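Comparing Two Gripper Settings on a Simulated Kitchen Counter

Wed 2 December
By Tarun Malhotra
8 min read
Filed under: Manipulation, Simulation, Bench Notes

The purpose of this post is to record the results of a comparison carried out at Udthorpe between two controllers for a parallel gripper. Readers who followed the April entry will recall that the arm was then driven by the older Bajpai controller, and that its performance on upright objects was not satisfactory. The newer controller, known internally as Ovley, has since been prepared for the same tasks.

All work described here was performed in simulation. The decision was a practical one. A simulated counter may be reset in a moment, the objects return to their assigned places, and a failed grasp costs nothing but time. It is accepted that contact is the weakest part of any simulator, and no claim is made that these results would carry over to hardware without further adjustment.

Each controller was given 12 attempts at every object. An attempt was considered complete when the object had been gripped, lifted clear of the surface and returned upright. Objects that were dropped or tipped over were recorded as failures, including those that could have been recovered by a second approach.

On tomatoes the two controllers were close, and the difference does not merit discussion. The frying pan was more difficult for both. Its long, thin handle lies low against the counter, and Bajpai tended to close before the fingers were fully down. Ovley waits for a settled position before closing – a slower method, but a more dependable one.

Bottles were the principal interest of the exercise. Bajpai approached them at the body, where the opening of the fingers leaves little margin, and completed 2 of its attempts. Ovley was instructed to approach from above and to take hold of the neck. It completed 10.

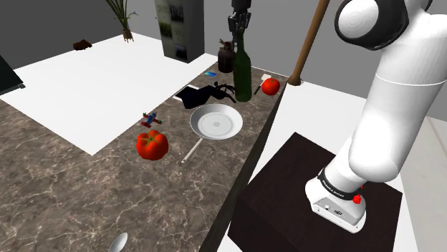

A grip at the neck does introduce a difficulty of its own. The weight of the bottle hangs well below the fingers, and any sudden movement of the arm causes it to swing. The speed limit was therefore reduced during the lift, which added up to 8 seconds to an attempt. This is regarded as acceptable for the present, although it would not be suitable where throughput is a concern.

The Cikville object set will be used for the next comparison, with both controllers held to the reduced speed limit. Wrist camera placement has been left unchanged throughout and will be treated separately.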